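Odatlow tracker
Ticket 778: Tijani drops gripper pose when marker is near the image border
Component: perception / marker tracking
Reported by: Chibuzor Osagie
Status: open

1. Symptom
The tracker logs "pose lost" for up to 41 consecutive frames, then recovers with a jump in yaw. The marker is still in view at the right.

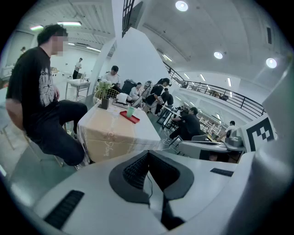 2. Checks done
Replayed the log with the January build of Skinumness. Same result. Raised the detector timeout from 30 ms to 200 ms, no change. Swapped the lens model from pinhole to fisheye in the Tijani config: detection returns, yaw still jumps.

The left marker goes through a separate crop, so I ran that side on its own. 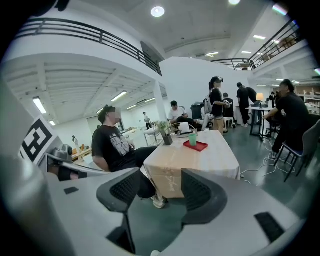

Fig. 2. Left-hand marker, red tray and green cup on the table.

3. Finding
Grurenen undistorts the image before Tijani asks for corners, and Tijani then applies the lens model again. Corners near the rim are moved twice. The table area in the centre is barely affected, which is why the tray pose looked fine. 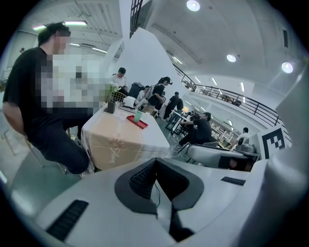
Fig. 3. Right-hand marker, with dark vignetting round the view.

4. Workaround
Set undistort_input to false in Grurenen and restart both nodes. Leave the fisheye model on in Tijani.

5. To do
Add a startup check that refuses to run with both enabled. Rerun the left crop after the fix.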